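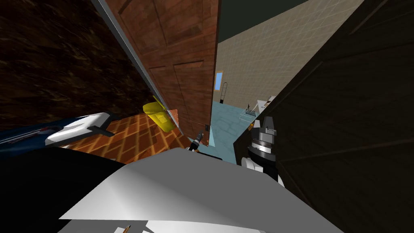
4.2 Open seats and call-in turnout

What surprised us most was how strongly listeners reacted when a candidate shared the studio with a rival. Across the 104 radio debates in the Clarmont set, 65 had at least one open seat, and those drew far fewer calls. Callers wanted an argument - a real one, with both sides in the room!
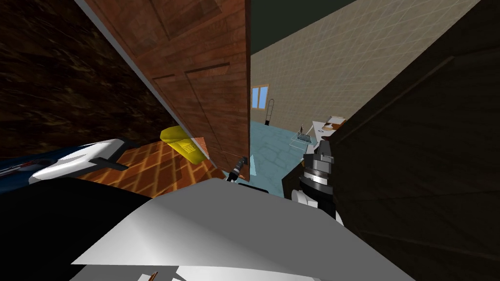 The pattern held in Rindasmont too, where Were and Matheson coded 21 town broadcasts by hand. Their notes are a delight to read, and they show callers quoting one guest back to the other, sometimes weeks later. We had expected this to fade after the December vote, and it did in only 2 of the towns.

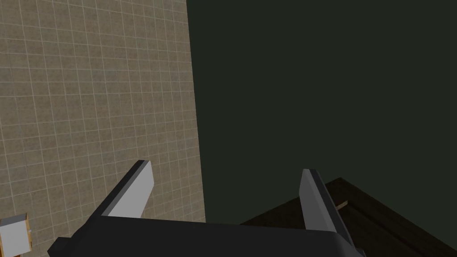

Figure 3. Tiled wall beside a dark green wall, rendered view.

Kinyua stations, which took calls before the debate began, are treated apart in Section 4.3.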